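Tuesday, October 6, 2020
By the Evell Courier sports desk

Evell's public skate park will close for repairs on Monday and stay closed for 10 weeks, the town's recreation department said. The work covers the two older bowls, the concrete deck between them and the drainage under the street section.

The town council approved the job at its September meeting on a vote of 5 to 2. The contract went to Masri, a concrete firm that also poured the new ramps at the park in Biromov. The two members who voted against it said they supported the repairs but wanted them put off until spring, when there would be less risk of losing days to cold weather.

Skaters have complained about the deep bowl for at least three seasons. A crack runs along the shallow end and past the ladder, and the patches put down last year have lifted at the corners. Pieces of coping have also come loose on the west side. The department closed that side in August and put up a temporary fence, which has been moved several times.

Masri's crew will start with the deep bowl. The old surface will be cut out where it has failed and replaced, and new steel coping will go in all the way around. The smaller bowl needs less work – mostly grinding and sealing – and the department hopes to leave the beginner area next to it open on weekends. A decision on that will be posted at the gate once the fencing is up.

The drainage problem is older. Water collects at the foot of the stairs after heavy rain and can stand there for days, and leaves wash in from the parking lot. A new channel drain will run the width of the street section and connect to the storm line on Cevum Road. The lot will lose four spaces while the trench is open.

The park is 12 years old. According to the department's sign-in sheets, it had 2,444 visits last summer, counting only the hours when an attendant was on duty. Evening use is not recorded. Numbers for this year have not been released, and the park was shut for part of the spring.

Season passes will be extended by the length of the closure. Pass holders do not need to apply. Anyone who would like a refund instead can fill out a form at the recreation office by the end of the month. Day tickets already bought for dates during the closure will be honored after the park reopens.

The fall contest, which usually draws skaters from Biromov and other nearby towns, has been called off for this year. Entry fees will be returned. The department said it had looked at holding a smaller event on the tennis courts but could not get enough ramps in time.

Lights are not part of the project. A group of parents turned in a petition with 400 signatures last winter asking for lighting until 9 p.m., and the council sent it to the parks budget review. The review has been delayed twice and is now set for early next year.

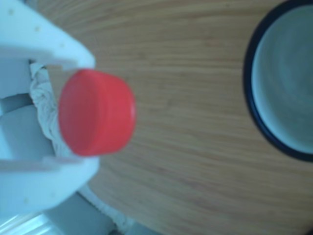 Can season passes from Evell be used at the Biromov park during the closure?

Only on weekdays, and pass holders must show the card at the Biromov front desk before skating.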